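Community Help > Demonstration and Teleoperation > Recording Methods

Recorded demonstrations: the hand hesitates above the basket and the policy repeats the hesitation

Posted by Mondberg Teaching Lab

Our group is preparing demonstrations by remote control for a task involving a basket of fruit on a desk beside a refrigerator. The operator wears tracked gloves and a headset. Two views are given below, one from the side of the workspace and one from head height.

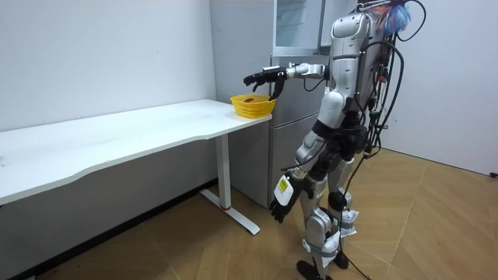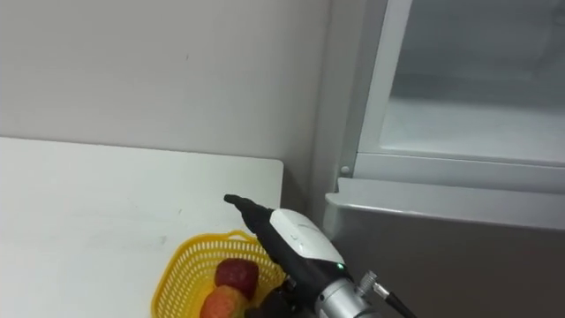
Page last changed: August, 17:11

The operators are able to complete the task. The difficulty lies in the quality of the recordings. As the hand comes down toward the basket, most operators stop above the rim, make several small corrections, and only then continue. A policy trained on these recordings reproduces the stop, and in a number of trials it remains above the basket until the time limit is reached.

We request guidance on the following points. Should the pauses be removed from the recordings before training, or should the demonstrations be recorded again? Would guiding the arm by hand be preferable to remote control for this part of the motion? We use the Sirnen recording package with its default settings and have 17 demonstrations to date.

Posted by Condberg Robotics Training Office

It is advisable to record again. Cutting out the pauses is possible, but the arm is seldom completely still during a pause, and a careless cut leaves a jump in the joint positions. If cuts must be made, they should be limited to stretches in which both the arm and the fingers are at rest, and each edited recording should be played back at low speed before it is used.

Our office applies the following procedure to new operators.

Each operator completes 8 practice runs that are not saved. The operator should decide on the point of entry into the basket before the arm begins to move, and should keep to it. If the approach is poor, the run is ended and started over – it is not corrected in the air.

Operators should also be asked what they can see in the headset at the moment they stop. From a head camera, part of the arm may pass in front of the basket, and your second view shows a black joint piece covering part of its right side. An operator who loses sight of the rim will naturally wait. Moving the basket farther from the edge of the desk, or having the operator approach with the wrist turned outward, may be sufficient.

With regard to guidance by hand, it gives smooth arm motion, but the person guiding the arm is likely to enter the camera views, and finger motion is difficult to teach in this manner. We use it only to establish a starting position.

Seventeen demonstrations is a small set. If a third of them contain a long stop, the policy has little else to learn from.

Posted by Greco Workshop

Check the delay in the video link first. Ours was high and everyone paused. After we changed the cable the operators sped up without any further training.

Posted by Mondberg Teaching Lab

We thank both respondents. The video delay has been measured and is within the limit set by our department. The basket has been moved toward the middle of the desk, and 11 new demonstrations have been recorded under the procedure given above. Two were discarded. Training on the new set has not yet begun.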